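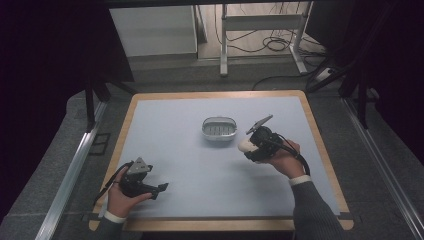 By Lefteris Kalogeropoulos
Staff Writer

Picking up a small silver basket takes a person about a second. Teaching a machine to do it can begin with somebody at a table, a black gripper in each hand, working the jaws the way a robot would.

At Stornent, where Shadi Daher runs training for household tasks, one chore gets 2000 of these hand-guided tries before a robot gets its turn. Clearing a table took 36 people most of March.

"The arms are fine," Daher said. "They're strong enough and fast enough. What they lack is any sense of when something is about to slip."

Her best machine now puts away a rack of dishes in eight minutes if the dishes are ones it knows. A new mug shape can stop it completely.

Shop floors are a little further along. Bromel, a parts packer in Skomthorpe, has six robots sorting fittings into trays on the night shift. Babar Minhas, the shift lead, still walks the line to free jammed pieces.

"It does the dull part," he said. "I wouldn't leave it alone until morning."

I-seul Hyun, who buys equipment for Bromel, has looked at home models too and has no plans to get one. She would want it to fold a fitted sheet first. Daher's group has not tried sheets. Towels are next.

Last updated in March

Sign up for our newsletter to get new features by email.

Contact us | Copyright, all rights reserved | Back to top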